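Table day

Quick one tonight, it's already past ten and I said I'd post every Wednesday so here we are.

The big work table is finally in. Took the whole afternoon. Ordered from Ustach back in the fall, 249 dollars plus delivery, and then it sat in its box by the door while I walked around it and banged my shin on it. Twice on the same corner. Enough.

So. Cleared the room first. Old desk went out to the curb and was gone in 20 minutes, a new record for our street. Swept, mopped, found one earring and a lot of dead pens. Kept the earring.

The legs went on fine. The crossbar did not. The Ustach instructions show it going in from the left and the holes are very clearly on the right, so if you buy this one, ignore step four and do what the holes tell you. Also get your own hex key, the one in the bag is soft as butter and rounds off by the third bolt. I used the one from my old Nijs shelf set, which I keep in a mug for exactly this kind of thing.

Height is great. I can stand at it and not hunch, well, hunch less. I like a table I can get to from more than one side, and pushed flat against the wall the last desk was basically a shelf with a chair. Now there's walking space. I measured 60 inches clear on the long side and left it like that.

Walls are staying plain white. I know, I know. I had the Davham paint cards taped up for all of December and every single green looked like a hospital by four in the afternoon. White is fine. White bounces the light around and I don't have to move anything to paint. Maybe a pegboard later. Maybe not.

Still to do: felt pads for the feet (it squeaks if you lean), something for cables, and a bin that isn't a paper bag. I looked at the Drurer drawer units but they're too deep, they'd stick out right where your knees go. If anyone knows a shallow one that doesnt cost a fortune, comments are open.

Two people can work at it without bumping elbows, and that was the whole point of going bigger. Worth teh shins.

Ok, bed. Pads tomorrow if the hardware store has them. 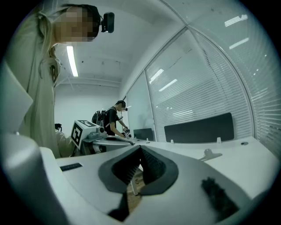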